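Cotton sheets: shrinkage after the first wash, and does thread count matter?

Forum > Household > Textiles and bedding

gatura60
Posted 17 Mar 2025
I bought two Huvum fitted sheets in January, both sold as 100% cotton percale. After one wash at 60 degrees the length had dropped by 4%. The label allows 3%. Is that within normal variation, or should I return them?

D_Whitlock
Four per cent is ordinary for percale that was not pre-shrunk. Most of it comes out in the first wash and a little more in the next two. Measure again after the third. If you dry on a line and pull the sheet square while damp, you should recover part of the loss.

tran_loom
I disagree with the advice to wait. The label states a limit and the sheet is outside it. Return it now, while the seller still accepts washed goods.

gatura60
How was the label figure measured, though? My tape was laid along the hem, and the hem puckers.

D_Whitlock
Then your figure is not reliable. Mark two points 500 mm apart in the middle of the cloth before washing, lay it flat without tension afterwards and measure between them. Hems shrink differently because the thread is often polyester.

arnura_b
On thread count: ignore anything above 400 or so. Higher numbers usually come from counting each ply of a twisted yarn. I had a set marked 1,276 and it was heavier and slower to dry than my plain single-ply set.

tran_loom
Partly true. A fine single-ply cloth can go a little over 400. Weight in grams per square metre is still the better guide, and few sellers print it.

D_Whitlock
Agreed on weight. One more point – creasing after drying says very little about quality. Percale creases more than sateen at the same weight, and darker piece-dyed cloth shows it less. Iron it slightly damp if it bothers you.

gatura60
Thanks. I will mark the second sheet before its next wash and post the result. Three: 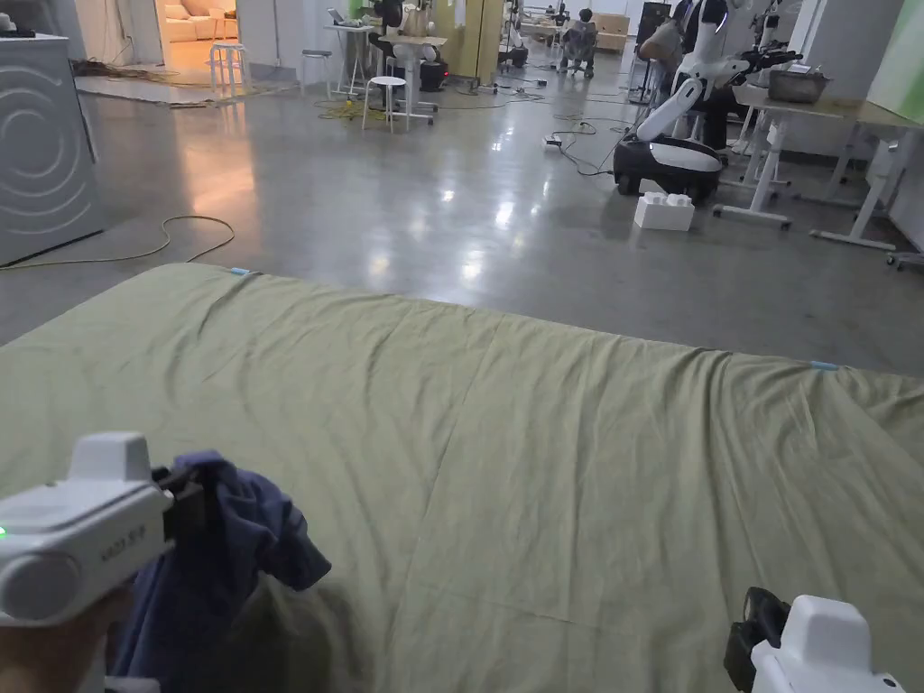
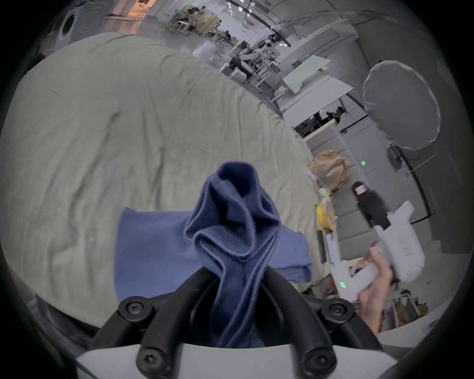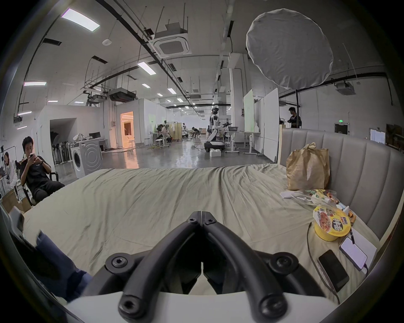
Sage green sheet in the first, navy cloth over medium blue in the second, khaki-beige sheet on the bed in the third.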